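Running an Online Tournament: Formats, Seeding and Tiebreakers
Handout 4 – Event Operations for Competitive Gaming

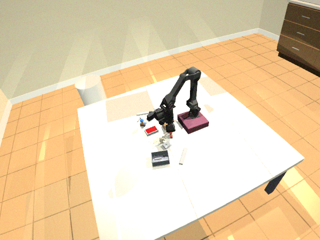 Last week covered registration and check-in. This handout covers what happens once check-in closes and you have a final list of teams. Read it before the lab, where each group builds a bracket for the Budero Open.

1. Picking a format

The format decides how many matches you have to run, how long the event lasts and how many games each team is promised. Start from the number of teams and the hours you have. The prize pool comes later.

Single elimination. One loss and you are out. A field of n teams needs n – 1 matches. It is quick and easy to follow on stream. Half the field goes home after one match, and a bad seed hurts a lot.

Double elimination. Every team has to lose twice. Teams that lose in the upper bracket drop to the lower bracket. You need 2n – 2 matches, plus one more if the lower bracket finalist wins the first grand final and your rules call for a reset. Write the reset rule down before the event. Some leagues skip it and give the upper bracket team a one-map lead.

Round robin. Everyone plays everyone. Good for groups of four to six. The match count is n(n – 1)/2, so it grows fast. A group of eight already means 28 matches.

Swiss. Teams play opponents with the same record for a set number of rounds. No one is knocked out early unless you add a cutoff (three losses is common). Each round waits for the slowest match of the round before, and this is the main cause of delays.

2. Worked case: the Trekerier Cup

The Trekerier Cup opened with 139 teams signed up for its open qualifier. 139 is not a power of two, so a single elimination bracket has to be filled out to the next one, 256. That gives 256 – 139 = 117 byes in round one. Only 22 teams play, in 11 matches. The winners join the 117 teams with byes, and round two starts with 128.

Check this on paper:
Matches in round one: 11
Matches from round two on: 127
Total: 138, or n – 1

Byes go to the top seeds. If you hand them out at random, two strong teams can meet in round one while weak teams sit and wait, and you will get complaints.

3. Seeding

Use results first, rating second, and admin judgment last. For the Rornel ladder the seeding order is:

a) placement in the previous season's final
b) ladder points on the Sunday before the event
c) date of registration

Do not reseed after the bracket is published unless a team withdraws before round one. If a team withdraws after that, the opponent gets a forfeit win and the bracket stays as it is.

Roster changes are a gray area. A team that swaps three of its five players is not really the team that earned the seed. The rule we use in this course: a team keeps its seed if at least three of the original five are still playing. Other organizers draw the line elsewhere – read the rulebook of the league you are working for.

4. Tiebreakers

Groups and Swiss stages produce ties. List your tiebreakers in order and stick to them.

Head to head. Clear and fair with two teams. With three teams that each beat one another it gives no answer, and you move to the next one.

Map difference. Maps won minus maps lost. Only works if every match has the same length. Do not mix best-of-one and best-of-three in the same group.

Opponent score (Buchholz). The sum of your opponents' wins. Standard in Swiss.

Extra match. Takes time, so leave room in the schedule if you plan to use it.

5. Scheduling

Work from average match length, then add a margin. For lab purposes use 51 minutes per map, including draft and lobby setup. A best-of-three that goes the distance is then 153 minutes. Add 10 minutes between matches for breaks and remakes.

Common mistakes:
– Setting the final by the shortest possible series. Plan for three maps.
– Forgetting that a lower bracket team may play three series in one day.
– Starting the stream match at the same time as all the others, then holding up the round for it.
– One admin for the whole bracket. In the Mihăilă qualifier, a single admin had nearly 400 open chat messages by the end of round two.

6. Exercise for the lab

The Budero Open has 449 players in a one-on-one event. Work out the number of byes in a single elimination bracket, the number of matches in round one, and the total number of matches. Then do the total again for double elimination, with and without a reset.

In your group, write a one-page rule sheet covering seeding, late arrival, forfeits and disconnects. Bring it printed. We will swap sheets between groups, and each group will look for cases the other group's rules do not cover.

Reading for next time: the section on disputes and match evidence in the course pack.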